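Griddale Residents' Association
Home | Notices | Minutes | Bookings | Contact
Last updated: March 17, 2018

Minutes, Common Lounge Working Group

1. Minutes of the February meeting. Accepted with one correction: the Skotimer quote covers two shelves.

2. Seating. The L-shaped sofa stays on the right wall. Cleaning of the brown seat section by Dramus is approved at $93. The olive-green back cushions are excluded. Throw pillows remain at four.

3. Dining table. The patterned cloth is kept in use. A spare from Benavides, priced at $40, was deferred.

4. Food and drink. Snacks are allowed at the table only. Foil packets and takeaway cups are to be cleared by the person who brought them. Proposal for a lidded bin beside the table: carried.

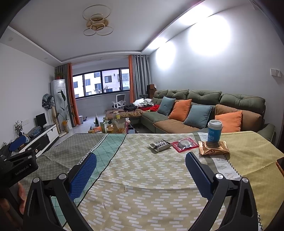
Item 4: snack packets and cup on the dining table, sofa behind.

5. Bookings. 17 received. Two overlap and will be moved by the booking desk.

6. Other business. Request for a second floor lamp held over. Meeting closed.

Comments (3)

unit17: Does item 4 cover coffee on the sofa? The old rule allowed cups with lids.

gridd_east: I read it as table only, lid or no lid.

unit17: OK. Please put the wording on the notice board too.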